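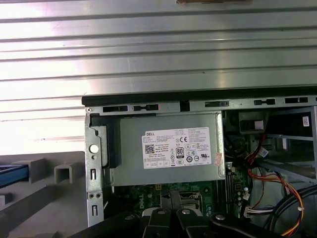 The power supply inside one of the Dell desktops.

12 shares | 3 comments

I caught Imke Lammers at Stavura right after lunch, and she was already talking memory and drives. She has opened 200 office desktops since February (her count, on a wall chart!) and still likes it.

"The label I read first," she told me. "Then the cables."

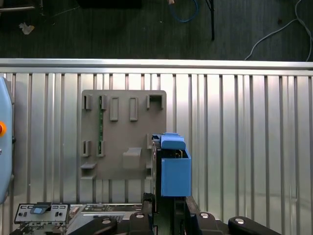

She keeps small parts sorted as she goes, boards upright, screws in jar lids. I asked what people get wrong at home and she laughed. "They yank! A data cable has a little clip. Squeeze it, wiggle, wait."
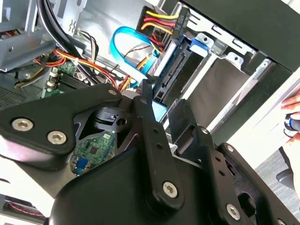
Drives are her favorite, and I could have listened all day. She pulls one, tags it, and it goes to Undorstead for wiping, 19 to a crate. I tried one myself and got it in backward, twice. 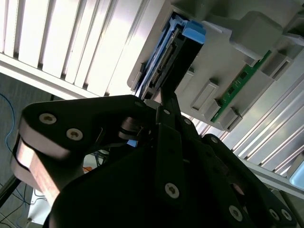

Bernd Wegener thinks she's too gentle, and told me over coffee that a drive seated halfway causes more grief than a scratched one ever will. Imke just rolled her eyes and went to find her 9 missing screws.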